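Rundgang Haus Nallo, April: Prüfliste mit Anmerkungen

Begangen wurden alle drei Etagen, Treppenhaus, Keller und Hof. Geprüft von Ginevra Benedetti, mitgeschrieben von Wondimu Wako, der darum bittet, künftig eine Unterlage zum Schreiben gestellt zu bekommen.
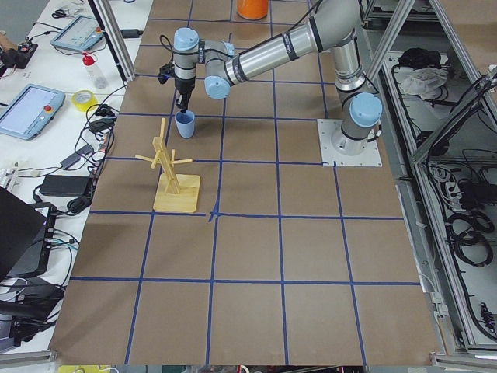

Die Liste folgt der Reihenfolge vom letzten Jahr, auch dort, wo sie unsinnig ist (der Keller kommt vor dem Eingang). Wer sie umsortieren möchte, darf das gern tun und dann auch den nächsten Rundgang übernehmen.

Zeichen: o.k. = in Ordnung. M = Mangel, Termin steht dabei. W = Wiedervorlage, also Mangel ohne Ehrgeiz.

1. Fluchtwege und Türen

1.1 Kellertür zum Hof, von innen ohne Schlüssel zu öffnen: o.k.
Klemmt bei Regen. Mit der Schulter geht sie auf, mit Höflichkeit nicht. Tischler ist angefragt.

1.2 Kellerflur frei: M, sofort
Zwei Fahrräder, eine zerlegte Garderobe und der Karton mit der Weihnachtsbeleuchtung. Der Karton stand im Vorjahr an derselben Stelle und trägt noch den Zettel »wird abgeholt«.

1.3 Brandschutztür 1. OG schließt selbsttätig: M, sofort
Täte sie, wenn man sie ließe. Holzkeil entfernt. Es handelt sich um den vierten Holzkeil in dieser Tür, Herr Wako verwahrt sie inzwischen alle. Wem die Tür zu schwer geht, der melde sich bitte, dann lässt sich der Schließer einstellen.

1.4 Brandschutztür 2. OG: o.k.

1.5 Rettungswegschilder beleuchtet: W
Das Schild vor der Teeküche im 2. OG flackert. Tratau hat ein neues Leuchtmittel zugesagt, allerdings auch schon im Herbst.

1.6 Flucht- und Rettungsplan aktuell: M
Der Plan im Erdgeschoss zeigt eine Wand, die es nicht mehr gibt, und verschweigt eine, vor der man jetzt steht. Neuer Plan bis Ende des Monats, zuständig Cristóvão Bettencourt.

2. Feuerlöscher und Melder

2.1 Feuerlöscher vorhanden und sichtbar: o.k., mit einer Ausnahme
Der Löscher neben dem Kopierer dient als Kleiderständer. Jacke entfernt, Besitzer unbekannt, Jacke liegt am Empfang.

2.2 Prüfplaketten gültig: M
Löscher im Keller ist überfällig. Kommt mit der nächsten Tour von Tavares an die Reihe.

2.3 Rauchmelder: o.k.
Den Melder in der Teeküche hatte jemand mit einer Duschhaube versehen. Die Haube ist weg. Der Toaster steht ab jetzt am Fenster, Stufe 3 reicht für jedes Brot.

2.4 Löschdecke Teeküche: o.k.
Hing hinter dem Kalender. Hängt jetzt davor.

3. Erste Hilfe

3.1 Verbandkasten Erdgeschoss: M, erledigt
Pflaster leer, Schere fehlte. Die Schere fand sich in der Poststelle, wo sie Pakete öffnet und entsprechend aussieht. Ersatz eingelegt.

3.2 Verbandkasten 2. OG: o.k.
Vollständig bis auf die Rettungsdecke, die nachgelegt wurde. Bitte nicht für Picknicks.

3.3 Verbandbuch geführt: W
Letzter Eintrag: »Finger«. Wir wünschen uns mehr Einzelheiten, wenigstens wessen.

3.4 Ersthelfer benannt, Aushang lesbar: o.k.
Siu-fong Chien und Fermín Painemal. Auffrischung für beide im Juni.

4. Elektrik

4.1 Mehrfachsteckdosen nicht hintereinander gesteckt: M, sofort
Büro 2.04, drei Stück in Reihe, am Ende ein Heizlüfter. Heizlüfter eingezogen, Decke angeboten, Decke abgelehnt.

4.2 Ortsveränderliche Geräte geprüft: W
Von 172 Geräten auf der Liste fehlt bei 35 die Plakette, darunter der Wasserkocher, den angeblich niemand mitgebracht hat.

4.3 Verteilerkästen zugänglich: o.k.

5. Lager und Regale

5.1 Traglast angeschrieben und eingehalten: M, bis Monatsende
Das Schild am Bomeo-Regal sagt bis zu 300 kg je Feld. Im linken Feld liegen die gesamten Papiervorräte und dazu die Bodenfliesen vom Umbau. Wir haben nicht gewogen, aber der Boden des Regals hat eine Meinung dazu. Fliesen runter.

5.2 Schwere Lasten unten: M
Lagen oben. Siehe 5.1.

5.3 Leiter geprüft, Füße vollständig: M
Drei von vier. Leiter gesperrt. Bürostühle mit Rollen sind kein Ersatz, auch nicht kurz.

6. Treppen und Außenbereich

6.1 Handlauf fest: o.k.

6.2 Stufenkanten: W
Kante an der dritten Stufe zum 1. OG löst sich wieder. Der Kleber vom letzten Mal hält vorzüglich an der Sohle von Frau Benedetti.

6.3 Hofbeleuchtung: o.k.
Der Bewegungsmelder reagiert auf Katzen sofort und auf Menschen nach Ermessen. Empfindlichkeit nachgestellt, bitte nach 20 Uhr beobachten.

6.4 Sammelplatz gekennzeichnet und frei: M
Gekennzeichnet ja. Frei nein, dort parkt der Lieferwagen. Fahrer angesprochen, er hielt das Schild für eine Einladung.

Nachkontrolle der mit »sofort« bezeichneten Punkte in 30 Tagen, unangekündigt, vermutlich vormittags. Rückfragen an Frau Benedetti, Einwände schriftlich. Die Holzkeile können bei Herrn Wako abgeholt werden, gegen Unterschrift.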